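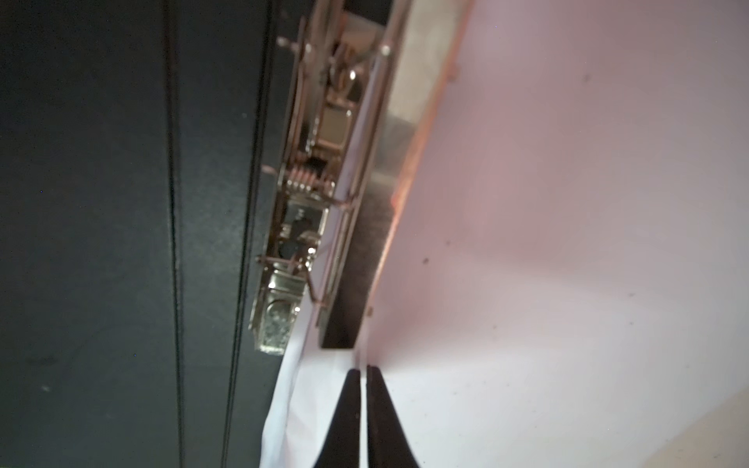
Skivside Paper Handling Kit
Wrist camera, fingertip set and task board for research arms

Part no. SK-11
Made by Plostevero
Status: in stock, ships from Kerkulau

Overview

Skivside is a hardware kit and software package for labs studying how a robot arm handles loose paper in and near office hardware: binders, lever-arch files, clipboards and folders. It grew out of a research project on filing tasks led by Siham Zaki and is sold in the same form the project used. The fingertips, the camera bracket and the trained policy were developed together, and the results on this page apply to the three used as a set.

Lever-arch binders were chosen as the main test object for practical reasons. The metal is shiny and throws highlights that move with the arm. The mechanism has a spring, rivets and wire arms that a fingertip can snag on. The paper bends when pushed. A depth camera mounted above the table gave poor readings on all of this, and most of the early failures were traced to it.

The method

The Skivside policy takes its input from a single color camera at the wrist. It does not use an overhead view or a depth sensor. Each attempt is split into two stages.

In the approach stage, the arm moves along the mechanism toward the paper while the network estimates where the free edge of the stack lies. Motion is fast in this stage and the image is often blurred. The training data keeps blurred images in, and we recommend that you do the same with your own recordings. Removing them made the policy stop and hunt for the edge once it was running at full speed.

In the contact stage, the fingers close slowly and the network predicts small corrections several times a second. The fingertips stay in view of the camera throughout. This matters more than any other mounting detail. If the tips drop out of the picture, the corrections drift to one side and the grasp misses.

The policy is trained from demonstrations given by a human operator. No simulation is used. Simulated paper was tried in the first version of the project and dropped.

Results

All tests were run on lever-arch binders the policy had not been trained on. An attempt counts as a success if the arm grips the top sheets, lifts them free of the clamp area and sets them down without a tear. A crease is allowed. A torn hole is a failure.

Wrist camera only, Skivside fingertips: 82 percent
Wrist camera plus overhead camera, Skivside fingertips: 79 percent
Wrist camera only, standard flat fingertips: 6 percent

The small gap between the first two rows should not be read as a case against a second camera. Nayara Figueiredo, who ran the tests, repeated them under a different set of lamps and found the order reversed. We report the first run because it was the one planned in advance. The gap to the third row held up in both runs.

Most of the remaining failures were of one kind: the fingers closed on the edge of the binder board in place of the paper. This happened more often with dark boards, where the board edge and the shadow next to it look much alike to the camera. A smaller group of failures came from sheets that had curled under the mechanism.

What is in the kit

Fingertips, black, tapered, one pair fitted and two spare pairs
Wrist camera with bracket and cable
Task board with two binder stations
Calibration card
Hex keys and mounting screws
Software license for one arm

The arm and gripper are not included. Binders are not included either, and we suggest buying a mix of makes and ages. Old ones with stiff springs are useful for training.

Fitting

The bracket bolts to the tool flange between the arm and the gripper. Adapter plates for other bolt patterns can be ordered from Brito, our parts distributor. Set the camera so that both fingertips show at the bottom of the picture with the gripper closed, then run the calibration script. Run it again after any collision, even a light one.

Check the fingertips for nicks before each session. A nicked tip catches on paper and will spoil a day of demonstrations before you notice. Tips are a wear part. In our own lab we change them every February and whenever one looks bad.

Lighting

Ordinary room lighting is fine. Avoid a single strong lamp pointed along the length of the mechanism. If you must use one, record some demonstrations with it on.

Known limits

The current policy does not open or close the lever. It expects the binder cover to be open already and lying flat.
Plastic sleeves are not supported. They were left out of the training set.
Glossy paper works less well than plain office paper. We have not measured by how much.
Left-hand mounting of the bracket is possible but needs a fresh calibration and new demonstrations.

Software

The package includes the trained policy, the recording tool, the calibration script and the scoring sheet used in the tests. Version notes are in the download. The last update to this page was made on Dec 13, 2018, when the fingertip drawing was corrected.

Ordering

Kits are sold to universities, research institutes and company labs. Send a purchase order or request a quote through the Plostevero sales form. Please state the make of your gripper and the bolt pattern of the tool flange.

Spare fingertips: SK-11-T
Replacement camera cable: SK-11-C
Extra binder station: SK-11-B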